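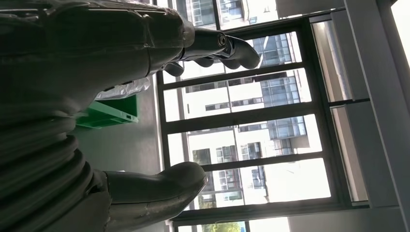
Dark gray robotic hand near a window

Notes for the Vergara library talk. Speak slowly. Water on the left.

Open with the morning pages question. Ask who has tried them. Wait for hands. Then ask who still does them.

I did them for 19 months. I filled notebooks with complaints about my knees and the neighbor's leaf blower. One usable line came out of it, and I later cut that line.

My doubt is with the word "routine." We hear that a writer must get up at five, light a candle and produce. Who checked? Most of the people telling us this are selling a course on it. (Pause. Don't name the course.)

Read the bit from Trinidad Echeverría's letter, second paragraph only. She wrote her whole first draft of Clornance in a parked car during her son's swim practice. Some 50 pages of it went in the trash. 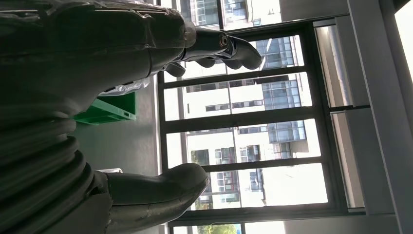

So when a person says the habit made the book, I want to see the other drawer — the one with the habit in it and no book. Mine has four unfinished novels. All four were written on schedule.

Word counts next. In March I logged 2,954 words in a single day and felt wonderful. Read two sentences of it aloud. Let them laugh.

What I'd keep: a deadline with a real person at the end of it. Oísin is spelled Oisín — fix on handout. Oisín Lynch waits for my chapters and gets grumpy, and that has moved more pages than any candle.

If short on time, skip the Trorkbridge retreat story. Go straight to questions.

Comments

Eulalia Palma: I was the one with my hand still up. Nine years of morning pages and I'd be lost without them. You were a bit hard on us.

Baltasar Rivadeneira: Would like to hear the retreat story sometime. I went to that one too and slept through most of it.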